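3.2 Paper records and where they were kept

The second part of the study looked at how small offices store the paper they still use. Earlier work on office filing has mostly dealt with large archives, where documents are moved to a central room and handled by trained staff. Small offices seldom work this way. Papers that are needed often stay close to the desk, and papers that are needed once a year end up wherever there is space.

We collected data from 19 offices. Sixteen of them kept a written list of their files, although in 2 cases the list had not been updated since the office moved to its present address. Each office was visited by the same researcher, Margit Bakke, who used one recording sheet for all visits. The sheet was tested in June at the Forsberg office and then shortened, as the first version took too long to fill in. The final version of the sheet is dated 3/2/18.

Staff were asked to find three documents: a signed contract, a receipt from the previous year, and a letter from a supplier. They were not told in advance which documents would be asked for. We noted where the person looked first, whether they asked a coworker, and whether the document was found in the place given in the list. 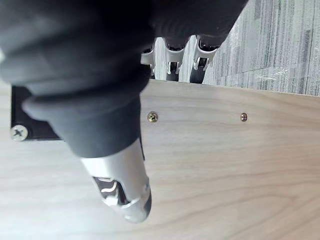
Contracts were the easiest to find. In most offices they had a fixed place, and staff went to it without checking the list. Receipts took longer. At Malusel they were sorted by month, at Prusico by supplier, and at Feltaline by the person who had made the purchase. All three systems worked well for the people who had set them up. New staff had more trouble with the last one, as they did not always know who had bought what.

Letters were the hardest. Many offices had no clear rule for them, and a letter could be filed with the contract it referred to, with other letters, or in a box for papers still waiting to be dealt with. One participant said that she checked her email first and looked for the paper copy only if that failed.

Labels mattered more than the type of furniture. We had expected open shelves to do better than closed cabinets – staff can see the files without opening anything – but the difference was small. Where labels were short and faced the user, closed storage gave much the same results. A file lying flat is easier to identify if its label is on the lid, and a file standing upright needs one on the spine. Figure 2 shows labeled storage at a cabinet.
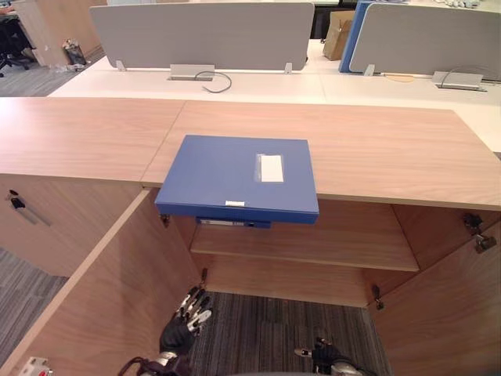 Figure 2. Blue file box with a white label on its lid, resting on top of an open cabinet.

Files left on top of furniture were recorded as a separate group. Staff often described these as being in use, even when they could not say who was using them. In the analysis below they are treated as active files if a document had been added or removed within the past month, and as stored files in all other cases.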